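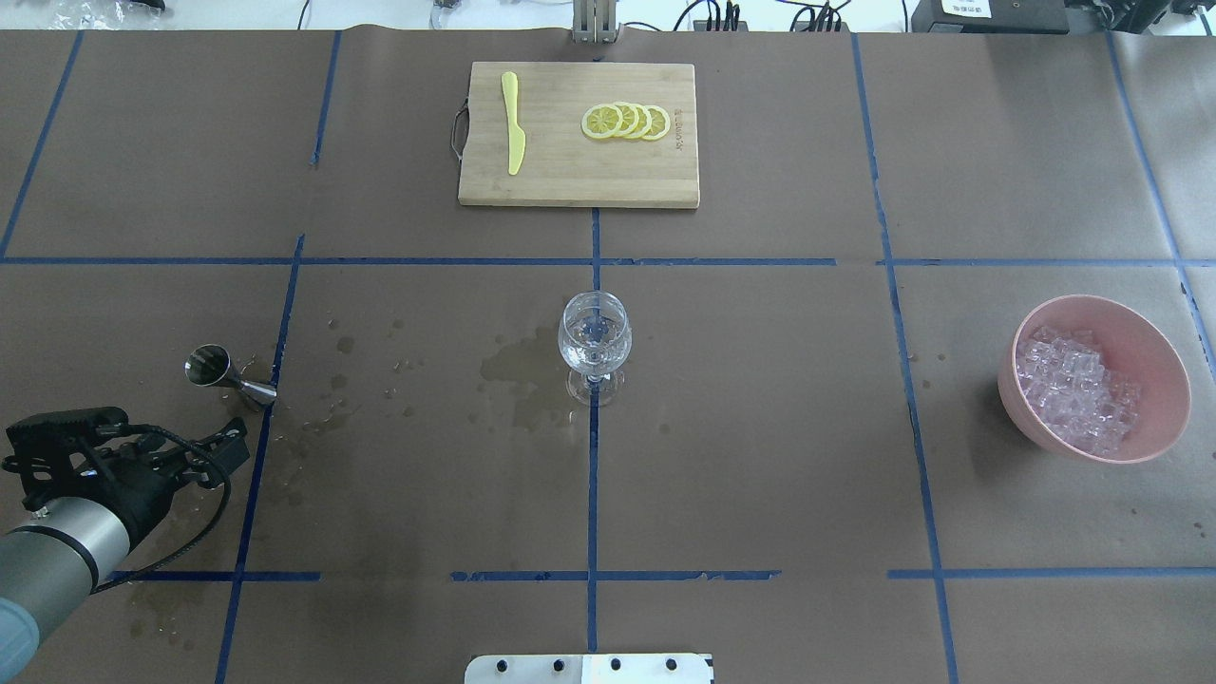 1/ Eight months ago I stopped drinking on weeknights. A few people asked how I set it up, so I'm putting it all in one thread. This is one person's routine, take what you want from it.

2/ Background: I was having two glasses of wine most nights after work. Nothing dramatic. I was sleeping badly and spending more than I wanted to. I added up one month of receipts and got $184. That was wine only, no restaurants.

3/ The first week I drank plain water in the evening and I was annoyed the whole time. I missed having a drink that took a minute to make. So I started making drinks without alcohol in them and using the same glasses as before.

4/ The glass matters more than I expected. Seltzer in a coffee mug is seltzer in a coffee mug. In a stemmed glass with a lot of ice I drink it slowly and I'm fine with one.

5/ My standard, which I make four nights out of five:
– fill the glass with ice
– 1 oz lemon juice
– 3/4 oz honey syrup
– tiny pinch of salt
– top with cold seltzer
Stir once from the bottom. Lemon slice if there's one cut.

6/ Honey syrup is equal parts honey and hot water, stirred until it's smooth. Keeps two weeks in the fridge in a jar. Write the date on the lid. I didn't once and had to throw the whole thing out.

7/ Measure. I poured by eye for the first month and every drink came out different, mostly too sweet. A jigger costs a few dollars.

8/ Tea is the other thing that works. Brew black tea double strength, let it get all the way cold, then use it where you'd use whiskey in a sour. It has that dry feeling on the sides of your tongue. Halima Chukwu told me to try lapsang and I now buy it in bulk. Don't steep it longer than five minutes or it gets rough.

9/ Vinegar drinks (shrubs): 1 cup chopped fruit, 1 cup sugar, two days in the fridge, strain, add 3/4 cup apple cider vinegar. Two spoons of that in seltzer. Peach is the best one I've made. Strawberry was okay. Cucumber was a mistake.

10/ Store-bought stuff. I tried a lot of it. The Zeltley bitter orange is good over ice and needs nothing added. Riltix tastes like cough drops to me, but Osaze Igwe orders it by the case, so ask around before you go by my opinion. Most of the zero-proof "gin" I've had is expensive water with juniper in it.

11/ One warning: regular cocktail bitters have alcohol in them. A dash or two in a tall glass is a very small amount and I'm okay with it. If you're avoiding alcohol completely, for any reason, look for the glycerin kind or skip it.

12/ Going out was harder than staying home. What I do now is look at the menu beforehand and pick something. If there's nothing on it I ask for soda with bitters and lime, or just soda and lime. In eight months one bartender has been rude about it.

13/ Friends were mostly normal. Fiachra Coughlan asked if I was sick. Oluwatosin Anozie asked for the honey syrup recipe and then brought a pitcher of it to a cookout in May, and it was gone before the burgers were done. There was beer in the cooler the whole time.

14/ Sleep: better after the second week. I still wake up once, usually at 4 a.m., but I go back to sleep. I didn't lose weight, if you're wondering. The honey probably has something to do with that.

15/ Money: I've put $900 aside since I started. It would be more, but I bought a lot of lemons, a better juicer and too much fancy tonic.

16/ I still drink on weekends sometimes. Usually one glass with dinner. I had wine on a Tuesday for my sister's birthday and went back to seltzer on Wednesday.

17/ Adebayo Dauda asked what to buy first if you only have $20. Lemons, honey, a case of plain seltzer, one ice tray with big squares. Use whatever glass you already like.

18/ Will post the ginger syrup when I get it right. The last batch was so strong I couldn't finish it. If you have a ratio that works, reply with it.

More from this author
Cold tea, three ways
What I do with leftover lemon peels
Peach shrub, second attempt
Ice trays I have returned
Soup from the bottom of the freezer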